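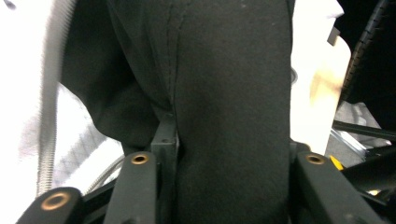 黑色绒面布料，表面有细小的毛絮和灰点

边住边装修：防尘与收尾清洁的一些做法

Clandel装修队整理，适用于局部翻新、拆隔墙、打磨墙面这类工程。整屋清空的工地可以略过前两节。

开工前

先定好哪一间做“干净房”。一般选离施工点最远、门能关严的卧室。衣服、被褥、电脑、药品都搬进去，门缝下沿塞一条卷紧的旧毛巾。干净房的门在施工时段不要开，要用的东西早上9点以前拿出来。

搬不走的沙发和床垫用塑料膜整件包住，底部也要包。很多人只盖上面，粉尘会沿地面钻进去。木柜先把抽屉缝贴上美纹纸，再罩膜。美纹纸别直接贴在老漆面上超过5天，时间长了撕下来容易带漆。

窗帘一律摘下来。深色的绒布、呢料沾了石膏粉很难拍净，摘下后装进袋子扎口，放进干净房。地毯卷起时正面朝里。

空调和新风在开工当天关掉，出风口、回风口都用膜封上。忘了封回风口的，完工后第一次开机会吹得满屋是灰，滤网也得重洗。

隔断怎么拉

施工区和走道之间要有隔断。用厚一点的塑料膜，从天花到地面整幅垂下，底边多留10厘米压在地上，用木条压住。顶边用撑杆顶紧，没有撑杆就钉一条薄木板，膜夹在木板和墙顶之间，完工补两个钉眼就行。

出入口用两层膜错开搭接，一层左边固定，一层右边固定，人侧身进出，膜会自己垂回来。带拉链的成品门帘也可以用，Pultska那种粘贴式的我们用过，撕的时候要慢，天冷先用吹风机把胶吹软。

窗户开一扇，放一台风扇朝外吹，让施工区的空气往外走。其余房间的窗关上。风扇朝里吹，灰就都进走道了。

施工中

切砖和切石膏板尽量到阳台或楼下空地做。必须在屋里切的，一个人切，一个人拿吸尘器管口贴着锯口吸。普通家用吸尘器不要吸石膏粉和水泥灰，滤芯很快堵死，电机也容易烧。工地用的桶式机要配细尘滤袋，袋子装到七成就换。

打磨腻子前把地面喷湿一点，能看到水痕就够，别积水。木地板不能喷，铺一层纤维保护垫，接缝用胶带封好，每天收工把垫子上的灰吸掉。

门口放两块地垫，外面一块粗的，里面一块湿的。施工鞋不出施工区。

每天下午4点半停手，留半小时收拾。先吸后擦，不要用扫帚干扫。垃圾袋在施工区里扎好口再提出来，外面再套一个干净袋子。

工具

电锤、角磨机的散热孔每天用刷子刷一遍，再用气吹。抹刀和灰桶趁灰浆没干时洗，洗桶的水静置一夜，上面的清水倒掉，底下的沉渣装袋，别冲进下水道。Hartono小区去年有两户厨房排水堵在弯头，拆开都是凝住的瓷砖胶。

批灰的刮板用完擦干，抹一层薄油。放在潮地上一夜就会起锈点，下次会在白墙上拉出黄印。

完工后的清洁

打磨结束后让灰落一晚再打扫。顺序从高到低：灯具、柜顶、门套上沿、墙面、窗台、踢脚线，最后是地面。隔断膜留到施工区擦完第一遍再拆，拆之前把膜两面用湿布抹一下，往里卷着收。

墙面漆干透后用静电拖布干拖，不要用湿布。玻璃上的水泥点先用湿毛巾敷软，再用塑料刮片推掉，钢刀片会划伤玻璃。

瓷砖缝里的白雾是填缝剂残留，温水加一点白醋可以擦掉。大理石和水磨石不要用醋，用中性清洁剂，多过几遍清水。

布料上的灰先拿到室外抖，再用吸尘器配软刷头顺着绒毛方向吸。剩下的细毛和灰点用粘毛滚筒，滚一下换一个方向。没处理干净之前不要下水，石膏粉遇水会结在纤维里。接缝处灰最多，用旧牙刷轻轻刷。

空调滤网洗好晾干再装回去，开机时先开窗吹一刻钟。

验收前看几个地方

柜子顶板和天花之间的缝。推拉门下轨。开关面板里面，断电后拆开看，常有一小堆粉。浴缸检修口。冰箱背后的散热网。

保护膜和没用完的胶带可以留着，下次补漆还能用。剩余的墙漆在桶盖上写好房间和色号，倒扣放阴凉处。Skerkach路上的建材回收点收整包未拆的瓷砖胶和石膏板，碎料不收，去之前打电话问一下当天开不开门。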